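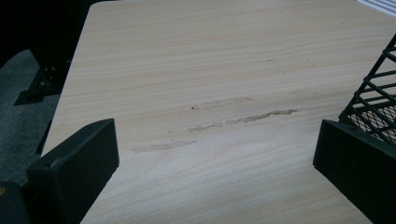

# Table Wiping from Hand-Held Gripper Demonstrations

Final report, robotics project course, Żak group
Report author: Bronisława Walczak
Last edited in December

## 1. Scope

The task was to train an arm to find dried marks on a tabletop, pick up a folded cloth, wipe until the marks are gone, and set the cloth down. Demonstrations were recorded by hand with a gripper tool that carries its own camera. No arm was used during recording. The trained policy was then run on the lab's Norkevia arm with matching fingers and the same camera mount.

The course brief allowed any contact task on a flat surface. We chose wiping over pushing blocks for two reasons. The target is hard to see, and the end of the task has to be judged from the image alone. Both turned out to matter more than we planned for.

## 2. Equipment

**Hand-held tool.** The body is printed, with a trigger that closes two black fingers. The fingers are thick and beveled on the outer edges. The first set was thinner and bent when pressed against the table, which changed the apparent gap width in the images without any change in the trigger reading. The thick set does not bend by any amount we could measure, but it hides more of the surface close to the fingertips. We accepted this.

**Camera.** Wide lens, fixed behind the fingers, looking forward and down. The fingers stay in view at the bottom corners at all times. Exposure was locked at the start of each session after we found that auto exposure brightened the table and washed out the faint marks.

**Recording software.** We used Fandden, the course's own recorder, which writes the video, the trigger position and the tool pose to one folder per demonstration. Version changes between sessions caused one problem: the pose file switched from seconds to milliseconds. A check on load now rejects any file where the time step is out of range.

**Training code.** Skullari, also from the course, with the default image encoder. We changed the crop, the action horizon and the sampling of start positions. Everything else was left alone.

## 3. Surface and marks

Marks were made with a thin mix of gray washable paint and water, applied with a fingertip and left to dry. Streaks laid along the grain of a pale wood-pattern top proved the hardest to see, both for us and for the policy. Streaks laid across the grain were easier, and an early data set that contained mostly cross-grain marks gave a policy that ignored the others.

From then on, the person preparing the table followed a short procedure:

1. Wipe the whole top with a clean damp cloth and dry it.
2. Draw a card from the deck. The card gives the direction, the length class and the region for each mark.
3. Apply the marks. Vary the pressure so that at least one is faint.
4. Wait until no mark looks wet from the operator's seat.
5. Put the clutter items back on the table, in positions other than the last ones.

Clutter consisted of desk organizers, paper and pens. Clutter near the edge of the table was included on purpose, so that the policy would not treat every dark shape as something to wipe. Chairs were left where they happened to be, and the carpet beside the table was not covered.

## 4. Data

We recorded 1,029 demonstrations. Of these, 286 were discarded and 743 were used for training. The reasons for discarding were as follows.

| Reason | Count |
|---|---|
| Tool pose lost for more than half a second | 131 |
| Mark still visible at the end | 74 |
| Cloth dropped | 46 |
| Operator error (wrong order, trigger released early) | 35 |

Pose loss was the largest group. It happened mostly when the operator leaned over the tool and the view was left with plain tabletop only, which gives the tracker few features to hold. Laying clutter at the far side of the table reduced the rate. So did moving more slowly at the start of the first stroke.

The 74 demonstrations with leftover marks were not noticed by the operators. They were found in review, by comparing the last second of video with the first at increased contrast. We considered keeping them, on the grounds that the motion itself was fine. Two test runs with them included produced a policy that stopped early, and they were removed again.

## 5. Training

Images were cropped to remove the outer border and scaled down. The default input size was too small: at that size the faintest streaks differed from the grain by one or two gray levels and disappeared after compression. The input size was doubled and the batch size halved to fit in memory.

Color jitter was reduced. The default range was wide enough to erase the marks in some training images, so that the policy was in effect being shown clean tables together with wiping motions. This was found late, after Policy A had already been trained.

- **Policy A**: larger input, default color jitter.
- **Policy B**: larger input, reduced color jitter, short pause added before the first stroke.

The pause in Policy B comes from the data. Operators were asked to hold the tool still over the table with the fingers open before reaching for the cloth. We resampled so that these still segments made up a larger share of the training steps.

## 6. Evaluation

We ran 167 trials on the arm, alternating the two policies in blocks so that changes in daylight affected both. A trial counted as a success if no mark was visible to a person who had not prepared the table, and the cloth had been set down.

| | Trials | Successes | Rate |
|---|---|---|---|
| Policy A | 84 | 51 | 60.7% |
| Policy B | 83 | 64 | 77.1% |

Failures by type:

| | Stopped with a mark left | Cloth slipped | Cloth not picked up |
|---|---|---|---|
| Policy A | 17 | 6 | 10 |
| Policy B | 11 | 5 | 3 |

The drop in missed pickups was not expected. Our reading is that the pause gives a steadier view of the cloth, but we did not train a version with the pause alone, so the effect of the pause and the effect of the color change cannot be separated here.

Stopping early remains the main failure in both policies. It is more common when the last mark lies along the grain and close to a finger, where part of it is hidden from the camera. A second camera would help. It would also break the match between the tool and the arm unless the tool carried it too -- and the tool is already heavy enough that operators asked for breaks.

## 7. Problems not solved

**Wear versus residue.** Some tops in the building have dull patches that do not come off. The policy wipes them until the time limit. A person gives up after a few strokes, and our data contains no examples of giving up. A limit on strokes per region would be simple to add outside the policy.

**Pressing force.** The tool does not measure force. Operators pressed harder on darker streaks, and this is not recorded anywhere except as a small change in tool height. On the arm, we set a fixed height offset by hand. If the table is changed, the offset has to be set again.

**Single cloth type.** All demonstrations used the same gray-blue microfiber cloth, folded once. A paper towel was tried on the arm informally and tore. These runs are not in the tables.

## 8. Notes for the next group

The card deck and the review script are in the project folder. The script needs the newer Fandden file layout; older folders can be converted with `convert_pose.py`, which overwrites the original, so copy the folder first.

Lock the exposure before the marks are applied and check the image with the table clean. Record a few demonstrations, train a small model, and look at what it attends to before recording the rest. We recorded more than half of the data before doing this, and the grain direction problem in Section 3 would have shown up much sooner.

The spare fingers are in the labeled bag with the trigger springs. The left and right parts are mirrored and will both fit either side, but only one way gives the full opening.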